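Sokness Interlocking Floor Mat - Blue

Closed-cell foam floor tiles for workshops, playrooms, home gyms and craft areas. Sold by the pack, with border strips available separately.

Overview

The Sokness is our mid-weight foam tile. It is firmer than the Clikuvska play mat and softer than the Tóth rubber tile, and it suits rooms where people kneel, stand for a while or put light equipment on the floor. Tiles join on all four sides with puzzle-piece teeth. No glue or tape is needed on a level floor.

The top face has a fine raised texture for grip. The underside is smooth, so sweep the floor well before laying. Grit trapped underneath will wear through the foam in time.

Colors are blue, red, dark gray and green. All four share the same tooth pattern and can be mixed in one layout. Tiles from our older Fistari range have wider teeth and will not fit. 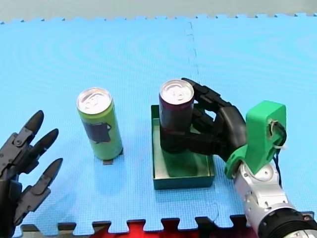
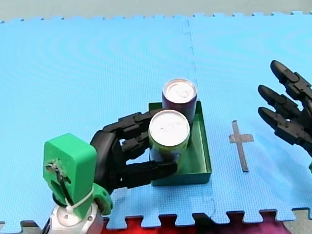 Sokness in blue, with red showing between the teeth along the near edge.

What is in the pack

Each pack holds 20 tiles and a printed layout sheet. Border strips come in packs of 4 and corner pieces are included with the strips. If you want straight edges against a wall, order the strips at the same time as the tiles, as shades can vary a little between batches.

Laying the mat

Open the pack and leave the tiles flat overnight in the room where they will be used. Start in one corner and work outward. Press the teeth together with the heel of your hand, or use a rubber mallet with a folded towel over the joint. Leave a small gap at the walls. Foam grows slightly in a warm room, and a tight fit will lift at the seams.

Tiles can be cut with a sharp knife and a metal ruler. Make two light passes instead of one deep one - the edge comes out cleaner.

Care

Vacuum with a brush head or wipe with warm water and mild soap. Do not use bleach, solvents or a steam cleaner. Lift the mat once a month on concrete floors to let the slab breathe. Keep out of long direct sun, especially the blue and red tiles, which fade first.

Heavy furniture leaves dents. Small dents usually come out in a day or two once the weight is moved.

Warranty and returns

The warranty is 2 years against splitting and tooth failure in indoor use. Unopened packs can be returned within 42 days. Cut tiles cannot be returned.

For bulk orders or a sample tile in any color, write to Zbigniew Kurek in the sales office and include your room measurements.

Page updated 07/09/2023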